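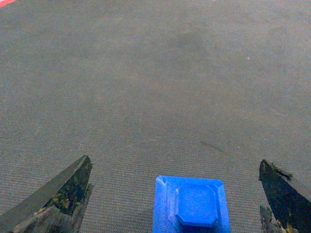
Grey low-pile carpet

Search the help pages
Go
Popular: returns, subscriptions, grinders

Storage of bulk coffee for a shared office kitchen

Posted by Kirstin Jardine

I am responsible for refreshments at an office in Mapplebeck with 386 staff. We currently buy our coffee as whole beans in 1 kg bags from Orden, and we have been offered a lower price if we take 15 bags in each delivery. The beans would be kept in a store room next to the kitchen. I should be grateful for advice on whether they will keep until the next delivery, which would be 8 weeks later, and whether the bags should be placed in the refrigerator.

Vidness

The refrigerator is not advised. Coffee takes up moisture and the smell of other food, and each time a cold bag is opened in a warm room, water may form on the beans. Unopened bags with a one-way valve should be kept in a dry cupboard, away from sunlight and any heating pipes. Eight weeks is acceptable for sealed bags, although the flavour will be less lively towards the end of that time. Please check the roast date on arrival – the best-before date alone will not tell you how fresh the beans are. Once a bag has been opened, it should be closed firmly and used within two weeks. Only the amount required for the day should be placed in the hopper of the machine.

It would also be reasonable to ask the supplier whether the same price could be given on a standing order, with the bags sent in two parts. Many roasters will agree to this where the yearly quantity is fixed in advance.

Zunus

We freeze ours and have had no complaints. Small sealed portions only, thawed fully before opening.

Kirstin Jardine

Thank you both. I have written to the supplier regarding a divided delivery. The freezer is unfortunately reserved for catering use.

Last updated: 7 October 2019

This site uses cookies to improve your visit. By continuing to use these pages you agree to our cookie policy. Accept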